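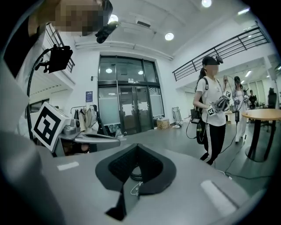
# Kaletti Rooms: Everyday Spaces, Clothes and Moving Day

We use cookies to remember your settings. Accept / Manage choices

Welcome, and thank you for stopping by! Kaletti Rooms is a set of 1,438 short clips of ordinary indoor work: hanging up garments, shifting boxes, rolling things from one end of a room to the other and (very often) putting them back again. I started it in November with a borrowed corner and far too many coat hangers, and it has grown quite a bit since then.

## What's inside

- `garments/` hanging, folding and sorting clothes on a rack
- `boxes/` cardboard boxes, open and taped
- `moving/` hand trucks, chairs, anything that has to get through a door
- `notes/` my own remarks, clip by clip, spelling not guaranteed

Each clip has a plain text label. The 400 clips in `garments/` were labeled twice, and where the 2 labels disagreed I kept both, so please don't be surprised to find "shirt" and "light jacket" side by side.

## Known gaps

Dark garments are underrepresented, and 20 clips in `moving/` still have no label at all. Glass doors also confuse the room tags, especially with ceiling lights reflected in them. I'm working my way through those.

## Contact

Lihua Xie, Fornasow

Back to top | © Kaletti Rooms

Comments (2)

lodix_fan: The double labels saved me a whole afternoon, thank you!

Qiu: Is there a way to download boxes/ alone? My connection is terribly slow.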